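Friday, finally, and the sourdough situation

OK so quick one because I have to leave at 6 and the kitchen looks like a flour truck tipped over.

Starter is alive again. Three weeks in the back of the fridge, gray water on top, smelled like nail polish. Poured that off, kept a spoonful, fed it twice a day. Nothing. Nothing. Then Wednesday night it climbed right out of the jar and onto the shelf. Covadonga texted me "told you" before I'd even sent her the whole story. She did tell me.
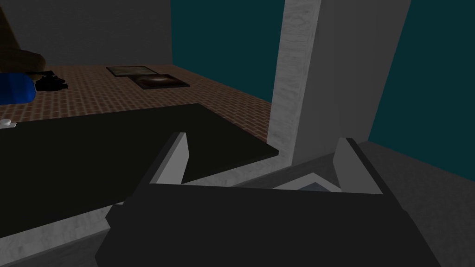
So, bread. I've been using the recipe Consuelo Requena gave me when we both lived over on the east side, which is really her aunt's recipe with the amounts cut down. 600 grams of flour, some of it whole wheat, I go by feel. Salt. Water. Her card says "enough water" which, thanks Consuelo. I start on the dry side and wet my hands when I fold it.

First loaf was a brick. Cut it anyway, ate it with soup, fine. Second loaf I left on the counter overnight and it was June-in-this-apartment warm so it went way over, flat as a plate, sour enough to make your eyes water. Toast only. Zachary had four slices and said it was his favorite so who even knows.

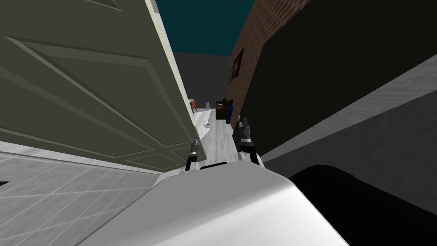 Third loaf!! Third loaf was good. Put the dough in the fridge at 10 pm, baked it before work. Dutch oven, lid on for the first half, lid off after. It made that crackly noise on the rack. I stood there in my socks and listened to it and was late for the bus.

Things I changed, for my own memory mostly:

Less starter. Way less.
Fridge overnight, always, no more counter.
Rice flour in the basket. Regular flour sticks and I lost half a crust that way.
Let it cool. I know. I KNOW. I cut the third one at maybe twenty minutes and the middle was gummy and I have noone to blame. 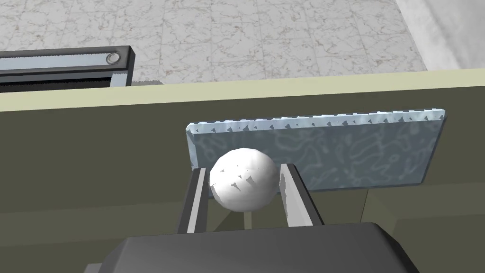
Esperanza wants a loaf for her mom's birthday lunch and asked if I could put olives in it. Never done olives. Do they go in at the start or when you fold? Do you dry them off first? I'm going to try drying them on a towel and folding them in late. If anyone has done this please comment before tomorrow morning, after that it's too late and she gets whatever she gets.

Also need a new blade for scoring, the old one just drags. Been using a steak knife. It looks like the bread was in a fight.

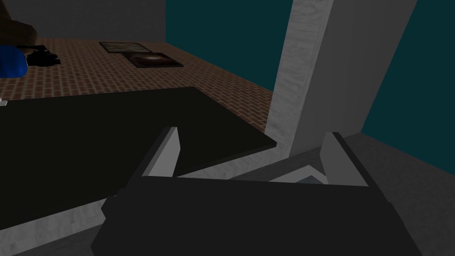
Photo credit: Zachary Lavoie

Other stuff real quick. The oven light is out again. The downstairs neighbor knocked to ask what smells so good, so she's getting the heel of teh next one, and I still owe Covadonga her big jar back.

OK got to go, shoes on, dough's in the fridge. Olive report on Sunday if I remember.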